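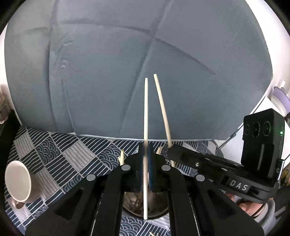

A search dog that has been trained on one object at home will often fail to indicate the same odor in a new place. Section 4 of the Rusow scent kit guide covers the first placements away from the training room, using the odor tubes and whatever small items you have on hand. Almost anything thin and light can carry odor. A wooden chopstick works well, and a pair of them, one nearly upright and one leaning, in a container in front of a padded grey seat is a fair height for a dog that is used to working with its nose on the floor. Metal and glass can be added later.

4.1 Before you start

The dog should already give its trained indication on the open tube in at least 46 of its last 50 trials. If it does not, go back to Section 3.

You will need:
One sealed Rusow odor tube
Clean disposable gloves
Two or more wooden carriers, never handled with bare hands
The Batden long line or your own
The log sheet from the back of this guide

Note: Store carriers and tubes in separate boxes. Carriers kept in the tube box will pick up odor and cannot be used as blanks.

4.2 Loading a carrier

1. Put on gloves. Lay out the blanks first, in the room you plan to search, and leave that room.
2. In a second room, open the odor tube and slide the carrier in, narrow end first.
3. Close the cap and leave it for 100 minutes. Longer does no harm. Shorter gives a weak source, and a young dog may walk past it.
4. Change gloves before taking the carrier out. Hold it by the wide end.
5. Close the tube right away and return it to its box.

Caution: Do not let the dog mouth or carry a loaded carrier. Wood splinters. If a carrier breaks, pick up all the pieces and end the session.

4.3 Setting the placement

1. Choose a spot between knee and hip height. Chairs, low shelves and window ledges are all suitable.
2. Stand the carrier in an open container so the upper part is in free air.
3. Wait ten minutes with the doors closed. Turn off fans.
4. Write the position on the log sheet before you bring the dog in.

Keep the handler out of the room during steps 1 to 4 if a helper is available. Dogs read their handlers very well, and a handler who knows the spot will slow down near it.

4.4 Running the search

1. Bring the dog to the doorway on the long line. Give your search cue once.
2. Let the dog work the room in its own order. Keep the line slack.
3. When the dog indicates, wait 3 seconds, then reward at the source.
4. If the dog leaves the source before you can reward, say nothing and let it work back.
5. Stop after two finds. End sooner if the dog begins checking the same corner over and over.

Note: An indication on a blank is not rewarded and not corrected. Move the dog on and mark it on the sheet. Two in one session usually mean the blanks are contaminated - replace them all.

4.5 Moving outdoors

Outdoor work starts once the dog has cleared rooms in three different buildings. Begin with an area of no more than 2,000 square feet, in light wind, with the source on the upwind side. The Gravden stakes can hold a carrier off the ground in grass.

Caution: Check the area for ticks, broken glass and bait before each session. Carry water.

Section 4 was revised by Shivam Maurya, Mar 14, 2019. Older copies give a shorter loading time in 4.2 and should be thrown out.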